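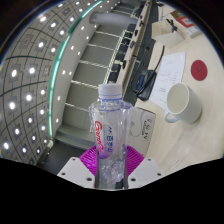
ペットボトルを挟む手持ち式グリッパー。

共同工房で手持ち式のグリッパーを自作するのが流行っている。私たちも工房Galsideの仲間と3か月かけて「Gunano」を組んだ。部品代は878円で収まる、という触れ込みの設計図から始めた話だが、この数字を私は最初から信じていない。ねじと失敗した指の分が入っていないからだ。 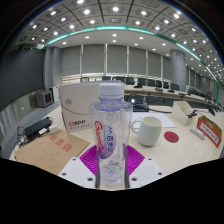
仲間内の記録では、ボトルを掴む試行の成功率は91パーセントだという。立派な数字に見える。しかし同じ机の上の同じような物を、作った本人が手で持って掴ませているのだから、外れるほうが難しい。位置を決めているのも、力を加減しているのも人間である。それを「自動化の第一歩」と呼ぶのは、包丁を料理人と呼ぶのに近い。
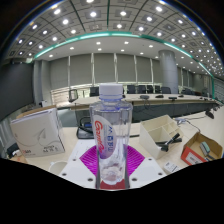
マゼンタ色の溝付きパッドとボトル。

指のパッドは11回作り直した。溝の間隔を変えるたびに誰かが「今度は滑らない」と言い、翌週の火曜にはまた別の形を印刷している。楽しいのは認める。ただ、何と比べて良くなったのかを書き残した人がいない。 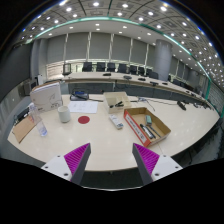
次は紙コップや封筒でも試し、失敗した回も全部記録に残してほしい。腕に載せる計画「Sostent」の話は、その表を見てからにしたい。今のところ私は、部品代の割り勘にだけ賛成している。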